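In Defense of Chopsticks That Stand Up
by Lionel Holroyd

My kitchen has a drawer that will not open more than four inches. Behind those four inches live a potato masher, a melon baller I have used once, and what I believe to be eleven chopsticks, though a whisk has been guarding them since September and I am going on memory.

Drawers are sold to us as the grown-up solution. The Tranell catalog, which arrives at my house whether I ask for it or not, devotes 12 pages to drawer inserts. There is a bamboo one, and an expanding one, and one with a lid, for people who would like to open two things to get a fork. A kitchen with everything shut away photographs beautifully and looks as if its owners eat at the airport.

I side with the holder on the table. A cheap plastic one with slots in the sides does the job, and the chopsticks stand in it where a guest can find them without conducting a search.

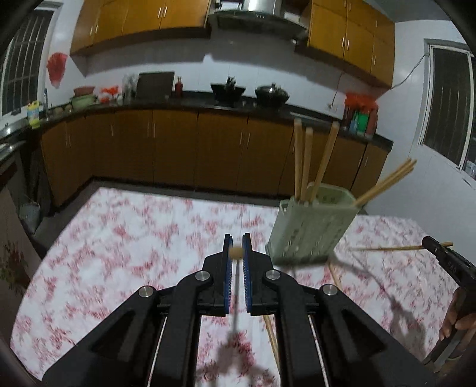 Chopsticks in a pale green holder, on a cloth with red-pink flowers.

The countertop at the back makes the same argument with bigger objects. The wok is out. So is a pot with utensils in it, and the cutting board leans on the wall. I could cook dinner in that room without asking where anything was, and I can't say that of my own.

The objection is dust, and my sister raises it every time. Fine. Rinse them. A chopstick is about the easiest thing in the house to wash, and I have seen what collects at the bottom of her drawer.

I did once spend $20 on a Zilwood drawer divider, to be fair to the other side. It fit perfectly and the drawer now opens three inches.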